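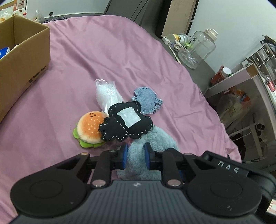

Handgreifer mit den blauen Fingerpolstern am hellblauen Plüschtier. Der Burger wartet noch.

Startseite · Beiträge · Antworten · Medien · Suche

Zuletzt aktualisiert: 20. August 2023

1/ Greifervergleich, zweiter Teil. Es geht um den Handgreifer mit Gelenkgestänge gegen den alten Parallelgreifer von Clirnell. Bisher hatte ich nur harte Sachen probiert, jetzt kommen weiche dran.

2/ Testobjekte: Plüschtiere, Stoffstücke, eine zerknitterte Plastiktüte. Unterlage ist ein rosa Bettlaken. Auf einer festen Platte kommen die Finger schlechter unter flache Sachen, auf dem Laken gibt der Untergrund nach.

3/ Plüsch mit langem Flor: beide Greifer halten. Der Clirnell drückt das Tier aber stark zusammen, bis er genug Halt hat. Beim Gestänge reicht deutlich weniger Kraft. Ich stelle auf 300 Gramm Last ein und gehe dann in kleinen Schritten runter.

4/ Der Burger ist schwieriger, weil er oben rund ist. Von oben gegriffen rutscht er beim Clirnell gern nach unten weg. Von der Seite, auf Höhe des grünen Salatrands, geht es mit beiden.

5/ Stoff: Das schwarze Stück mit der weißen Naht lässt sich nur am Rand fassen. 23 Versuche pro Greifer. Der Clirnell hat öfter danebengegriffen, meistens hat er nur das Laken erwischt. Das blaue Frottee ist einfacher, da bleibt an den ausgefransten Kanten immer etwas hängen.

6/ Plastiktüte: mit beiden schlecht. Die Finger schließen, die Tüte weicht aus. Wenn sie mal drin ist, hält sie. Hier sehe ich keinen Unterschied, den ich aufschreiben würde.

7/ Polster: Drei Sorten habe ich da, die blauen sind die weichsten. Die härteren von Misavwood sind bei Stoff etwas besser und bei Plüsch schlechter. Für gemischte Sachen bleibe ich bei Blau. Wechseln dauert 2 Minuten, wenn man den kleinen Inbus nicht verlegt.

8/ Kamera: Elikem Kpodo hatte gefragt, ob die Finger das Objekt verdecken. Beim Zugreifen ja, zum Teil. Den Rest vom Tier sieht man zwischen den Fingern noch gut. Bei kleinen Teilen wird das ein Problem, Schrauben kommen deshalb extra dran.

9/ Controller: läuft weiter über den von Weerasinghe. Den Pavden habe ich wieder abgeklemmt, der hat mir nach jedem Neustart die Nullstellung verloren. Falls jemand das gelöst hat, bitte melden. Firmware ist aktuell.

10/ An Maureen Staniforth, weil die Frage zweimal kam: Nein, am Roboterarm habe ich das Gestänge noch nicht montiert. Der Flansch passt nicht, Adapter ist bestellt. Bis dahin alles von Hand.

11/ Die Tabelle mit den einzelnen Versuchen lade ich hoch, sobald ich die Stoffwerte sauber eingetragen habe. Teil drei mit Arm wohl im Oktober.

Ähnliche Beiträge
Greifervergleich, Teil 1: Dosen, Becher, Holzklötze
Pavden: Nullstellung nach Neustart weg
Fingerpolster von Misavwood, erster Eindruck
Welcher Adapter für den Clirnell-Flansch?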